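Artificial Flower Lending Service: Frequently Asked Questions

The Stestville Community Arts Center lends artificial flowers, stems and foliage to residents, schools, places of worship and nonprofit groups. The answers below apply to all loans made from the Center's main building. Questions not covered on this page may be directed to the Lending Desk during opening hours.

General Information

What may be borrowed?

The collection includes artificial roses, hydrangeas, lilies, mixed filler flowers and separate leaf sprigs, together with plastic containers, vases and table bowls. Items are lent singly or as prepared sets. A prepared set contains enough flowers and foliage for one table arrangement. The catalog at the Lending Desk lists every item by number.

Who is eligible to borrow?

Any resident of Stestville aged 18 or over may open a borrower account. Schools and registered groups may open a group account in the name of one responsible adult. A form of identification showing a current address is required at the time of registration.

Is there a charge?

There is no charge for loans to residents. Groups from outside Stestville pay a handling fee of $5 for each prepared set. The fee is collected when the flowers are picked up and cannot be refunded once the set has left the building.

How long is the loan period?

The standard loan period is one week. Loans may be renewed once, provided that no other borrower has reserved the same items. During December the loan period is shortened to four days and renewals are not available.

How many items may be borrowed at one time?

Individual borrowers may have up to 40 single stems on loan. Group accounts may have up to 60. Containers do not count toward these limits.

Reservations and Pickup

How far in advance should a reservation be made?

Reservations are accepted up to three months before the date of use. Borrowers planning a wedding, memorial service or graduation are advised to reserve early and to state the colors they would prefer. The Center cannot promise that a particular color will be available in the quantity requested.

Where are orders collected?

Orders are collected from the Lending Desk on the ground floor. Borrowers should bring their account number and a box or bag large enough to carry the flowers without bending the stems. The Center does not deliver.

May another person collect an order?

Yes. The account holder must give the name of that person to the Lending Desk beforehand. The account holder remains responsible for the condition and return of all items.

Sorting and Arranging

How should flowers be laid out before arranging?

The Center recommends a long table with a plain, light top, cleared of other materials. Flowers should be laid flat with their stems straight. Leaf sprigs that have come away from their stems should be kept on the same table so that they can be matched again. Containers are best placed at the ends, leaving the middle free for sorting. 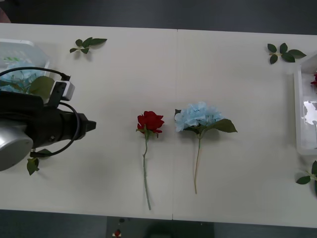
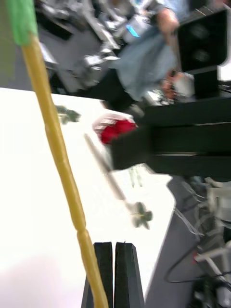 Larger blooms should be placed in the container first. A hydrangea head takes up considerable space and will usually determine how many other stems can be added. Roses and other long-stemmed flowers follow, and leaf sprigs are added last to fill any gaps at the rim.

May the stems be cut or shortened?

No. Stems must not be cut under any circumstances. Most stems contain a wire core and may be bent gently near the base to reduce their height. Borrowers who need shorter flowers should ask for the short-stemmed range, which is listed separately in the catalog.

What should be done if a leaf or bloom comes off?

Many of the leaves and blooms are attached by a push fitting and will separate from the stem if pulled. This is not considered damage. The loose part may be pressed back onto the stem by hand. If it does not hold, it should be returned in the same container as the stem. Glue and adhesive tape should not be used, as both make later repair difficult.

May water, sand or floral foam be placed in the containers?

Water should not be added. It discolors the fabric and causes the wire to rust. Clean, dry sand or pebbles may be used to weigh down a light container and must be emptied out before return. Dry floral foam is permitted in the bowls but not in the taller vases.

May the flowers be used outdoors?

Outdoor use is permitted for a single day in dry weather. Prolonged sunlight fades the petals, the red and blue varieties most of all. Flowers should not be left outside overnight.

Does the Center offer instruction in arranging?

An introductory session is held in the ground floor workroom on the first Friday of each month at 2 p.m. The session is led by Liya Wolde and lasts ninety minutes. Flowers and containers are provided. Places are limited and must be booked through the Lending Desk. Children may attend when accompanied by an adult.

Care and Cleaning

How should dust be removed?

A soft, dry brush is suitable for most flowers. Start at the center of the bloom and work outward. A hair dryer on its coolest setting may be used for closely packed petals. Household sprays and polishes leave a film and should be avoided.

Are borrowers expected to clean items before returning them?

Light dusting is appreciated but is not required. Containers should be wiped out and dry. Items that are visibly stained should be handed in separately, with a note stating the cause if it is known, so that the correct treatment can be selected.

How should flowers be stored during the loan?

Flowers should be kept indoors, away from radiators and direct sunlight. They may be stored upright in a container or flat in a box. Heavy objects must not be placed on top. Crushed petals can sometimes be restored with steam, but this should be left to the Center.

Returns

How are items returned?

Items must be handed to a member of staff at the Lending Desk. They may not be left at the entrance or in the book return. Each order is checked against the loan slip, and the borrower receives a dated receipt. Please allow ten minutes for this.

Should stems and leaf sprigs be separated before return?

Borrowers are asked to keep flowers of the same kind together and to place loose sprigs in the bag supplied with the order. It is not necessary to take apart a finished arrangement, although doing so will shorten the time needed at the desk.

What happens if an item is lost or damaged?

The Center charges the replacement cost shown in the catalog. No charge is made for ordinary wear, including slight fraying at the edges of petals. Borrowers who disagree with a charge may write to the Lending Supervisor, Shahzad Hayat, within thirty days. A written reply will be provided.

What is the charge for late return?

Late items are charged at 50 cents per set for each day the Center is open. Accounts with unpaid charges are suspended until the balance is cleared.

Donations

Does the Center accept donated artificial flowers?

Clean artificial flowers in good condition are accepted throughout the year. The Center is particularly in need of long-stemmed roses and plain green foliage. Scented flowers, flowers containing lights and items decorated with loose glitter cannot be accepted. Containers should be plastic or metal; glass is declined for reasons of safety.

Are donors able to specify how their flowers are used?

Donated items become part of the general collection and cannot be reserved for a particular group. Inquiries about larger donations should be addressed to Encarnación Echevarría, Collections Manager, at extension 2767.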